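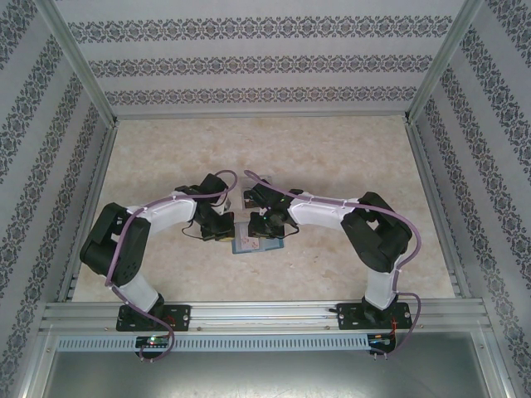 How should a small printed card be stored so that its face and edges stay sound? Place it in a clear sleeve slightly larger than the card, keep it flat, and store it away from sunlight and damp.

Home & Collecting | Paper Goods

Small printed items rarely receive the care given to books or framed prints. Trading cards, seed packets, tickets and trade cards were made to be handled, and most were thrown away within a season. The Vondthorpe Paper Collection, which holds one of the larger public groups of such material in its region, published revised guidance for household collectors on Feb 24, 2019.

The guidance begins with the work surface. It should be smooth, clean and clear of everything except the item and the sleeve that will receive it. A card with a colored border deserves particular attention, as wear shows first where the ink meets the cut edge - often at the corners.

Sleeves should be made of uncoated polyester or polypropylene. The collection advises against soft vinyl, which can stick to printed faces over time. The sleeve is opened with two fingers and the card is lowered in by its long sides, without being pushed from the top. Thick packets should be stored singly.

Filled sleeves may then be stood upright in a lidded box, with a stiff divider after every 14 items. The Lerulley Library, which adopted the same method in August, rehoused 124 seed packets from the Taheri bequest and now keeps them in 7 boxes on an interior shelf. Its staff inspect the boxes twice a year and replace any sleeve that has clouded or split.

Labels belong on the box or the divider. Pencil is preferred, and adhesive notes should never touch the printed face. Items with mold or insect damage should be kept apart from the rest until a conservator has examined them.

14 comments | 124 shares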